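5. Sorting small items on the bed

5.1 Clear the bed and lay a blanket flat over it. A striped one makes small dark articles harder to find, so place scrunchies and hair ties first, together.

5.2 Stand the open snack carton in the middle of the pile. Keep its flaps up.

5.3 Put cigarette packs, tins and the soap box to the front of the carton, within reach.
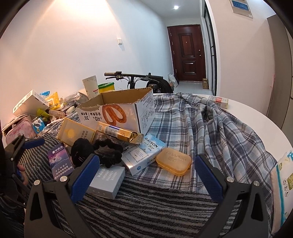
Rodica Munteanu asks whether the soap box may go in with the cosmetic case. It may, once dry and closed.

CAUTION: Keep tobacco away from food and from anything used for a baby.

5.4 Load boxed goods into the carton, heaviest at the bottom. Hold wipes back until last and move the pack upright.

5.5 Leave bread in its clear bag, outside the carton, with nothing on top of it.
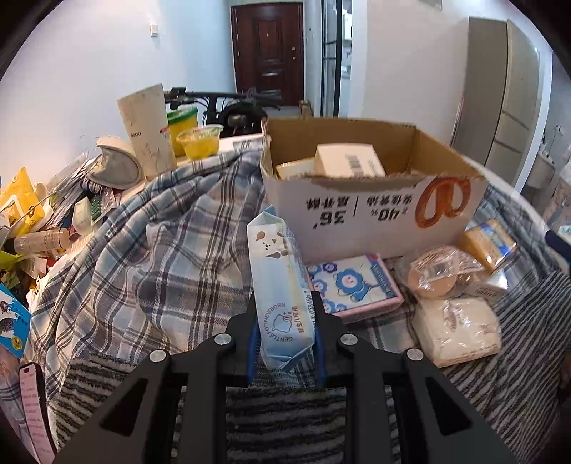

Wipes dry out if the flap lifts in storage, according to Emilian Cârstea, who tapes every pack before it goes away.

NOTE: Use paper tape. Other tapes may tear the label on removal.

5.6 Fold the plaid cloth last and lay it over the carton.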